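Progress report to Bresus, second period
Kitchen arm cell, Athumani site
Apr 10, 2020

Money spent is in line with the plan. Progress is harder to state, and I would ask you to read the uptime figure in the Zerkley summary with care. It counts any hour the arm had power, including those when we were putting cables back.

We logged 152 stoppages. Almost 60 came from the gripper wiring, which bulges out below the wrist and snags when the arm folds in close. The supplier's advice was a longer loop. We tried it and stoppages went up. The main cable now runs under the forearm through a clamp, with a strap at the narrow end, and that part has behaved so far. I am not ready to call it fixed.

Calibration is still done by hand after every gripper change. Surkurar promised a routine that would do this for us. We have had six versions and none held its zero overnight.

The target of 1,000 tray runs by September stays in the plan at your request. I doubt we will reach it unless the wiring is replaced with something shorter and properly sheathed. A quote is attached. Please decide on it before the next payment, as we have no spare set.
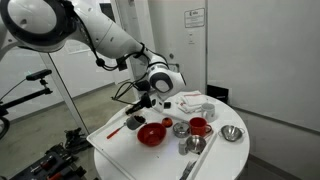

Athumani Handling Cell Team, Maintenance and Setup

The arm over the round table, with the tray and kitchenware set out below the gripper. The strap is the black one around the narrow end of the forearm.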